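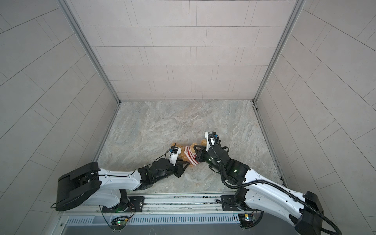 A stuffed teddy bear on a marbled floor.

Visits > Workshops and Factories > Soft Toys

Open day at the Verstraete soft toy works, Sistside

Thursday, June 18, 2026
By Dagmar Ďurica

The Verstraete works opens to the public two times a year, once in early summer and once in October. Entry is free but you have to book a slot. Mine was the first of the morning, and the gate was still locked when I got there. A woman from the packing department let us in through the loading dock and handed out paper badges.

The building is a former hosiery mill on the canal side of Sistside. The ground floor is cutting and storage, the second floor is sewing, and the top floor is stuffing, finishing and inspection. Materials go in at the bottom and bears come out at the top, and then everything has to be taken down again in a freight elevator. Our guide said they have talked about turning the order around for years. The stuffing machine is too heavy to move without reinforcing the floor, so it stays where it is.

Cutting

The plush comes in on rolls from a mill called Vindier and is left to rest flat for a day before it is cut. Pile direction matters a great deal. Every pattern piece has an arrow on it, and the arrows must all point down the roll, or the finished bear will look brushed the wrong way on one leg. This wastes cloth, and the offcuts are sold by the bag in the shop at the end of the tour.

For the mohair they still cut one layer at a time, from the back, with the tips of small scissors. The cutter only goes through the woven backing and leaves the pile whole. She let a few of us try on a scrap. I cut straight through the pile on my first attempt and ended up with a bald edge.

Synthetic plush is cut in stacks with steel dies under a press. It makes a loud thump and the windows rattle a little. There are 150 dies on the racks along the wall, hung up by model, with the names painted on the handles. Some of the models have been out of production since before the current owners took over.

Sewing

The sewing floor was the busiest part of the tour and the hardest to hear in. Everything is sewn inside out. Ears first, then the head, then the limbs, and the body last with a gap left in the back seam. The head gusset is the piece that runs from the nose over the top of the head to the neck, and it is what gives a bear its face. If it slips by 2 mm on one side, the bear looks as though it is leaning. New sewers do nothing but gussets for their first weeks.

I asked about the thread. It is a bonded nylon, and they pull-test a seam from every batch. The test rig is a clamp and a spring scale bolted to a bench.

Stuffing and finishing

The top floor is warm and has fiber floating in the air, so bring something light to wear. The fiber is blown through a nozzle into the limbs, then the worker pushes it into the corners with a wooden stick. Heads are stuffed much harder than bodies. On a good day the floor finishes 200 bears, fewer if they are jointed.

Noses are embroidered by hand on the better models. I watched one being done, and it took longer than I expected – the worker unpicked it once and started over. Eyes on the children's range are locked in from behind with a washer before the head is stuffed. The collectors' range has glass eyes on wire, and those bears carry a label saying they are not toys.

After that comes inspection. Each bear is combed along the seams to free the trapped pile, checked with a metal detector for broken needles, and weighed. Rejects go in a wire cage by the door.

The sample room

The last stop is a long room with a bear from each design the works has kept, more than I had time to look at properly. The oldest have straw stuffing and are behind glass. A few have worn noses and mended paws, sent back by families and never collected. The labels are typed and quite short. I would have liked dates on more of them.

Practical notes

The Jevis bus stops outside the gate. The stairs are steep and visitors are not allowed in the freight elevator, so anyone who can't manage steps will only see the cutting floor. No photos on the sewing floor. The tour runs close to two hours, and there is no café. The shop takes cards. They had set out a limited run of 1,000 small bears in brown mohair, numbered on the foot, and I bought one along with a bag of offcuts.

Recent visits
A morning at a button factory
Wool sorting by hand
The rope walk, second visit
Inside a paper marbling studio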